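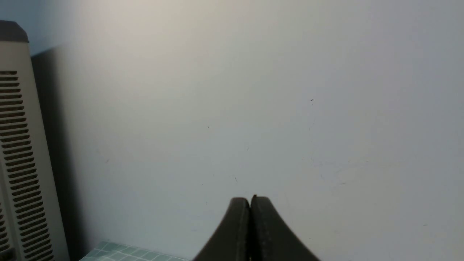

Checked and annotated by Kevin Palomino
Gripper bench, Clomitz test kitchen | August

Walkdown for the finger comparison: Arska fingers against Ñahui fingers, same arm, same wrist camera, same Jostham controller. Initial each item. A check mark without a comment will be read as "did not look."

1. Fingers close fully with nothing between them.
OK. Tips nearly meet and the seam is straight. The Arska set needed its left screw redone, for which I blame the person who did it last, whose initials are KP.

2. Wrist camera view clear, both fingertips visible.
OK. Wiped the lens. The dots on the wall are still there after wiping, so they belong to the wall.

3. Emergency stop reachable from the operator's stool.
OK now. On Thursday it was reachable from the operator's stool by an operator with a longer arm than the robot's. Moved it.

4. Force limit loaded for the fingers fitted.
FAILED, then OK. The controller was still holding the Ñahui profile. It will let you run one maker's fingers on the other maker's numbers without a murmur. Read the profile name out loud before enabling. You will feel silly, and that's fine.

5. Work area laid out. Steamer on the mat, liner in, dumplings in, green and white mixed.
OK. Clumping is allowed. We had a long discussion about tidy rows and decided that customers don't steam in tidy rows. Check that the fingers can get down between neighbors without plowing.
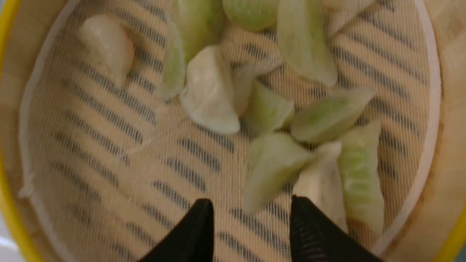
Can the same dumplings be used for both sets of fingers?
Only for dry runs with the motion checked and no contact. For scored picks, each set gets a fresh batch, as a wrapper that has been squeezed once is a different object the second time.

6. Approach height set to clear the rim.
OK with a comment. Rim clearance is 20 mm with nothing in the fingers. It is less with a dumpling hanging in them, a fact the previous version of this form did not consider. Check it loaded.

7. Liner lies flat enough to pick from.
Marginal. Mesh likes to come up with the dumpling. If it lifts, stop, press it back down and score the pick as a fail. Do not hold the liner down with a finger of your own while the arm is enabled. I have seen the log. It happened 4 times.

8. Plate within reach, clean, and not under the rim.
OK. White plate, beside the steamer. Start each run with it empty or the count is worthless.

9. Loaded carry across the rim at slow speed.
OK. Look at the wrapper on both sides before calling it good. The finger texture can mark it.

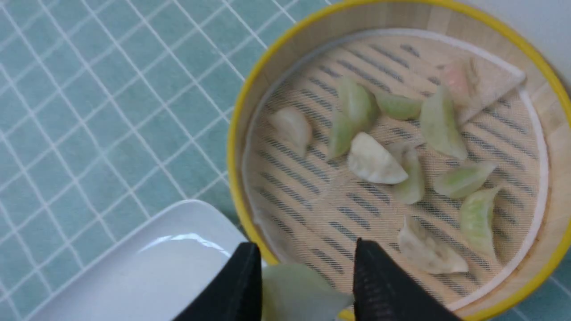

10. Fingers removed, washed, dried and bagged by maker.
OPEN. Both sets are black and both will be put in the wrong bag. Label the bag first. The sink is downstairs in room 131 and the brush is wherever the last person left it.

11. Log saved under the name of the fingers fitted.
OPEN. "test_final_new" is not the name of any fingers we own.

Result: cleared for scored picks on the Arska set. The Ñahui set waits until item 4 has been repeated with those fingers on. KP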